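Melquiades Bañuelos has been roasting coffee for 16 years, the last four of them at Umovine, the small roastery he runs with Nayeli Sandoval. Before that he drove a delivery truck for a bakery and roasted in his garage at night.

"I had a popcorn machine and a window fan," he says. "The neighbors thought something was on fire. They were right once."

The roastery sits in a former print shop with a loading door that sticks in cold weather. Bañuelos starts at five, when the drum roaster needs most of an hour to come up to heat. He does the dark roasts last so their smoke doesn't get into anything else. Sandoval handles buying, accounts and the arguments with freight companies.

"People ask about flavor notes, and I get it," Sandoval says. "But most of my week is finding out where a pallet is."

Their best seller is a medium roast called Farero. Bañuelos changed the recipe in July after one of the growers they bought from stopped exporting. He spent three weeks on it and threw out nearly 100 pounds of beans.

"I didn't want to put a new name on the bag," he says. "Customers had their coffee. I wanted them to keep having it. A couple of people wrote to say it was a little sweeter, and it is."

Every batch gets tasted the day after roasting. Bañuelos takes his samples black and lets them cool, which he says shows more faults than drinking them hot.
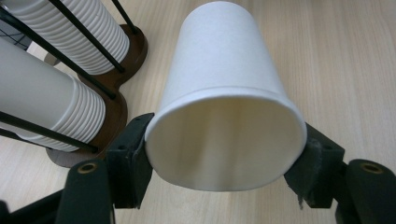
A plain white paper cup.

Cafes were once most of the business. Now it is bags sold by mail, and Sandoval had to learn about postage in a hurry. She prints the labels herself and ships on Tuesdays and Fridays.

"I miss the cafe owners," she says. "They complained, but they complained in person."

Neither of them wants a second location. Bañuelos would like a bigger cooling tray and a door that opens. Sandoval would like a week off — she has not had one since they signed the lease.

Asked what he drinks at home, Bañuelos takes a moment.

"Whatever is left in the sample bags," he says. "My wife drinks tea."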